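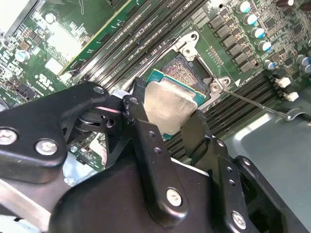 How does a robot pick up a computer chip?

A processor is the part of a computer that does most of the working out. It is flat and square and it sits in a holder called a socket, on a big green board called the motherboard. Putting one in is a fiddly job for a person. It is a harder one for a robot.

At the Etstead workshop, Quang Đặng tests robot hands. The proper word for a robot hand is a gripper. Most grippers look nothing like your hand. The black one in these pictures is made from flat plates held together with screws, and it has two fingers that close on a chip from opposite sides.

What makes a good gripper?

Try picking up a coin from a table with woolly gloves on. Now try it with bare fingers. The coin is the same, but your grip has changed. Engineers think about grip all the time. They ask how hard the fingers squeeze, how thin the tips are and whether the fingers stay level with each other when they close.

A chip must be held by its edges. The bottom of the socket may be full of tiny metal contacts, and these bend easily. If the chip goes in crooked, it can damage them. The fingers also have to fit in beside the socket, where there are memory slots and other parts close by.

Comparing two grippers

Quang is comparing 2 grippers. One is called Zuvaseo and the other is called Lévesque. To make the test fair, each gripper does the same job on the same kind of computer, 40 times. The robot arm moves at the same speed every time. Only the gripper is changed. If Quang changed the arm as well, he could not tell which change had made the difference.

After each try he writes down whether the chip went in flat, whether the fingers slipped and how many seconds it took. A try that takes longer than 12 seconds is marked as slow.
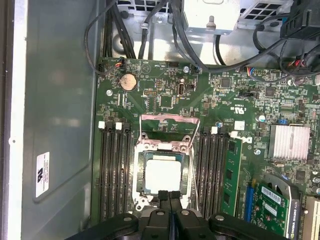 Why is there a camera near the hand?

The camera is fixed close to the gripper, so it moves when the gripper moves. It sees the fingers and the thing they are reaching for. In the second picture the metal plate over the socket is open and there is a processor in the socket, with the tips of the fingers very near it. The silver, finned block further to the right is a heatsink, which carries heat away from another chip.

A camera this close has one problem. The gripper can hide part of the view. When the fingers are holding a chip, they may cover the corner the robot needs to line up. Some robots have a second camera further back for this reason.

Try it yourself

You will need two pencils, a small flat rubber and a sheet of paper.

Draw round the rubber on the paper. Hold one pencil in each hand and use them to lift the rubber by its edges. Put it down exactly inside the outline. Do this 8 times and write down how many times it fits. Then swap the pencils for two lolly sticks and do it again.

Words to know

Gripper: the part of a robot that holds things.
Motherboard: the large board that joins the parts of a computer together.
Processor: the chip that carries out a computer's instructions.
Socket: the holder that a processor sits in.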